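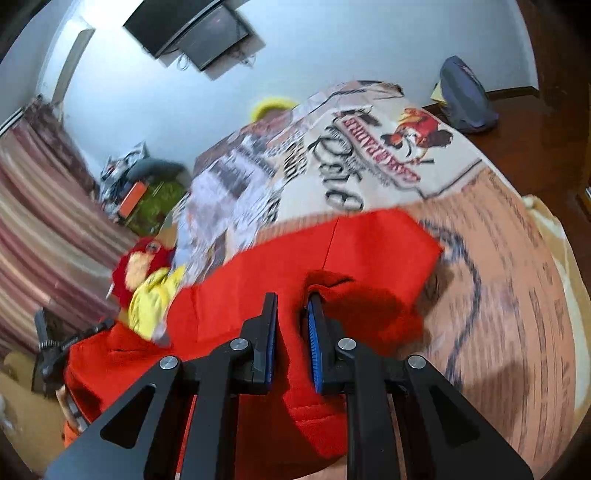
Gosling hand-held gripper – setup, pads and pins

OK, so this is the page for the Gosling, the two-finger hand tool we sell singly or as a left and right pair, and it's also where I've put everything I know about keeping one running. I build them, I fix them when they come back, and I use a pair myself most afternoons for cloth folding, so you're getting the bench version and the sales version mixed together. Sorry in advance!

A single Gosling is $251 and weighs 792 grams ready to use, camera mount included, camera not. A pair is exactly twice the money (I've been asked). You get the body, the fingers with blue Gunus ribbed pads already on, a trigger, a hex key and a little bag of spare pins. The Karkthorpe wrist plate is extra and you only need it if you're going to bolt the same fingers onto an arm later.

How the linkage goes together

The two fingers ride on four silver pivot pins. Two are at the base of the fingers, and the other two sit a little lower and farther out, where the dark side plates with the triangular cutouts come up to meet the joint. The long straight bars run down between the plates. If you ever have it all apart on a towel, lay the left side and right side out as mirror images before you put anything back. I've built one with the plates swapped and it closes fine right up to the last bit of travel, then it binds, and you spend an evening blaming the trigger.

Pins go in by hand. If you're reaching for pliers, something isn't lined up. Back it out, wiggle the bar, try again. Once the pin is home, put the clip on and check that the finger falls open under its own weight when you tip the tool over. Stiff is bad. A tiny bit of side play is fine, and every one I've ever shipped has a tiny bit of side play.

Squaring up the fingers

Do this with the pads on and a strip of printer paper. Close the jaws on the paper and pull it out slowly. You want the same drag at the tip as at the root. Usually a new one drags more at the tip – I set them that way on purpose, as fabric likes a tip that bites first. If it drags at the root and slides free at the tip, loosen the bar screw on that side, nudge, tighten, and try the paper again. Small nudges! You'll overshoot the first time, everybody does.

Then do it again with cloth. A T-shirt hem is my favorite test piece, with a seam and a double layer and a single layer all within an inch or so of each other. Pinch up a fold so it comes over one finger tip and drops in between the pads, like the red cloth at the top of this page, and lift. If the fold creeps downward while you're holding steady pressure, it's the pads. If it lets go all at once, look at the trigger cable.

Pads

The Gunus pads are soft and they wear, and I'd much rather you wear out a pad than polish the finger underneath. The fine ridges run across the finger. Run a fingernail up the pad: you should hear it. When the zipper noise goes quiet in the middle, change both pads, even if the other side still looks good. A new pad against an old one makes cloth roll sideways out of the grip and it's maddening to track down.

To change them, peel from the root end, clean off the leftover adhesive with rubbing alcohol, let the finger dry, and stick the new pad down from the tip so the end sits flush. Press it for a slow count and then leave it overnight if you can stand to. Pads come in packs of 3 pairs.

Lint is the other thing. Red fleece is the worst, I don't know why red, but my blue pads come back fuzzy pink after a long session. Masking tape lifts most of it. An old toothbrush gets the rest. Please don't use oil anywhere near them.

Using two at once

Most people end up buying the second one, and for anything bigger than a washcloth you'll want it. One holds the far end, the other works along the edge. Set both triggers the same before you start or your hands will fight each other. I put both on the same notch (notch 2 for thin stuff, and one up from there for towels) and I write the notch on a bit of tape on each handle.

Wherever you work, try it on a printed bedspread or a patterned blanket as well as on a plain table. A soft, busy surface changes how you come at an edge, since the finger sinks in a little before it gets under the cloth. If your tips keep grabbing the blanket along with the shirt, you're squeezing too early. Come in flatter.

Pin care, the short version

Wipe the pins when you do the pads. One drop of light machine oil per pin, from the back, and then wipe off all of it that you can see. Threads love to wind themselves around the outer pins, so cut them out with a seam ripper before they pull tight. If a pin has a visible groove, swap it from the spares bag. If you've used up the spares bag, write to me and I'll stick some in an envelope.

What changed in the current batch

Fingers and pads are the same. The trigger return spring is lighter, after plenty of complaints about sore hands (mine included). The old spring is still available if you liked it stiff. Ones shipped last October or before have the old spring.

Related items
Gunus ribbed pads, blue, 3 pairs
Gosling pin and clip refill
Karkthorpe wrist plate for Gosling
Grullora trigger cable, long
Gosling trigger spring, stiff (old style)

Comments

hemstitch_lab
The paper test fixed mine in five minutes. It had been dragging at the root on the left side for ages and I figured that was normal.

tannerfork
Any chance of a harder pad? We do denim and go through the blue ones pretty fast.

Reply from the bench
I've got a firmer one on test now. It holds denim great and is useless on anything thin, so it would be an add-on. Send me a note and I'll put you on the list.

quietloom
Swapped plates, yep, did exactly that. Binds in the last bit of travel just like you said. Took it apart again and it's smooth now.

pj_weft
Does the Grullora long cable fit the older handle too?

Reply from the bench
Yes, but pull the little ferrule off the old cable first and reuse it.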